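About Vidura

Vidura looks after robot arms. We set them up, keep them going, and take the phone call when one of them has decided that home is four inches to the left of where it was yesterday.

The company was started in December 2020 by Malachy Corrigan and Emerson Cavalcanti, a month that anyone with a business adviser would have been told to skip. Malachy had spent years repairing packaging machinery. Emerson had spent the same years writing the software that Malachy blamed for the repairs. They still disagree about most of those jobs, and customers who stay for coffee will hear both sides.

The name came out of a long list. Flundura was also on it, and Emerson would like it noted that he voted for Flundura.

What we do

Most of our work is on small two-arm cells, the kind that sit on a table and pick things up. Labs buy them, small factories buy them, and then somebody has to bolt them down, run the cables where they won't get chewed, and teach the grippers how hard is too hard. We do that part. We also do the part eighteen months later, when the person who understood the cell has taken a job in another state and left a sticky note that says "don't touch offset 2."

A standard setup visit takes 4 days. The first goes to mounting and leveling, and to finding out that the floor is not what the floor plan said it was. On the second we wire the arms and dress the cables, leaving a loop at the wrist long enough to let it turn and short enough that it doesn't lasso the product. Days three and four belong to the grippers, and they are the ones people try to talk us out of paying for. Please don't. An arm that goes to the right place and then drops what it's holding is an expensive way to break things.

How we look after a cell

We put every cell on a service plan we call Paiva. A Paiva visit happens after each 200 hours of running and goes in the same order each time. Power off and tagged. Finger pads off, brushed, and checked under a lamp. Finger screws to the torque on the card, and yes, with the wrench, Malachy can tell. Cables flexed by hand from the base to the wrist. Then power on, home both arms, and run the bottle test.

The bottle test is the closest thing we have to a house tradition. We take ordinary glass bottles of cola, full, and have the gripper lift them in and out of a foam packing tray. Foam is a good, honest judge of an arm. If the approach is off by a little, the rim of the hole crumbles, and you can read the error in the crumbs without opening a laptop. Glass is slippery, the weight moves around inside, and a full bottle punishes a weak grip in a way that a wooden block never will. Customers sometimes ask whether we could use something less breakable. We could, and we'd learn less.

We go through a lot of foam. We wrap the outside of the trays in tape to get a few more weeks out of them, and Emerson has stopped pretending he is going to design a permanent one.
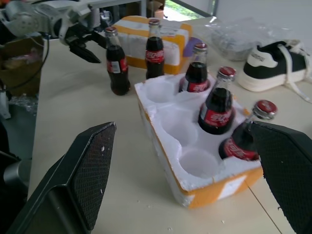 Pads are the other thing we buy too many of. A textured pad grips beautifully until its pattern fills up with whatever it has been handling, and then it grips like a bar of soap. A soft brush takes care of it in a minute. No solvents. We once got a call from a customer who had cleaned his pads with something from under the sink, and we'd rather not get another.

Repairs

If your arm has already stopped, skip the contact form and phone. Tell us what it was doing, what it did next, and what you tried. We will not be cross about what you tried. Leaving it out is what costs you the second visit.

Bench repairs come in through our workshop, Tisten, which has good windows, a strong smell of coffee, and tables that never stay clear past nine in the morning. A flat inspection fee of $425 covers taking the joint apart, finding the trouble, and a written note saying what we found in words you can show your boss. If you go ahead with the repair, the fee comes off the bill. If the fault is a loose connector, and it very often is, we push it back in, charge you the inspection, and say nothing about it to anyone.

Visitors are welcome at Tisten if they call first. Wear closed shoes, and keep your drink away from the test bottles. They all look alike after a while, and Malachy has been caught out before.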